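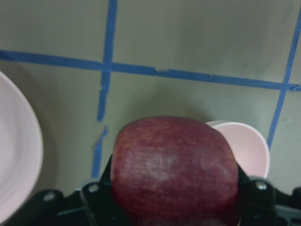 DOLVILLE, 2024-03-27 – A two-armed robot in a former seed warehouse on the edge of town spends its weekdays picking up fruit and dishes, and a person is behind every move it makes.

Jiltimeck, which moved into the building in March, is recording examples that will be used to train a program to handle kitchen items without a person steering. Operators hold a pair of hand controls and guide the arms through short tasks. The computer saves the motion of the arms along with video from the small cameras mounted at the wrists.

The company plans to record 2000 runs. It has six operators, who work in pairs.

"You pick up an apple, you put it down, you press the pedal," said Aranka Lengyel, who joined the crew after nine years at a bakery in Florkmont. "Then you move everything and go again."

The tasks use everyday things such as apples, plates and cups. Blue painter's tape divides the work surface into a grid, and a printed sheet tells operators which cell each item should start in. The starting spots change from run to run so the program does not learn to reach for a single place.

Ezequiel Aguirre, who manages the recording work, said the tape replaced a system of pencil marks that wore off too quickly. The tape tears as well, and crews patch it as they go.

"If the tape is a little ragged, that's fine," Aguirre said. "What I care about is that the start position matches the sheet."

Runs in which an item is dropped are kept and labeled separately. Aguirre said the team has not decided how many of those to include in training. Runs in which the operator pauses for a long time are thrown out.

Fruit has been one of the harder items, according to Erzsébet Erdős, who checks the recordings. Apples differ in size and shape, and operators tend to close the gripper more slowly on them than on a cup. Erdős said she watches for that – a slow grip from a nervous operator looks the same in the data as a slow grip done on purpose.

Kovács, the firm that owns the warehouse, has leased the space to the company for 16 months. Aguirre said bowls and lidded containers will be added to the task list once the current set is finished.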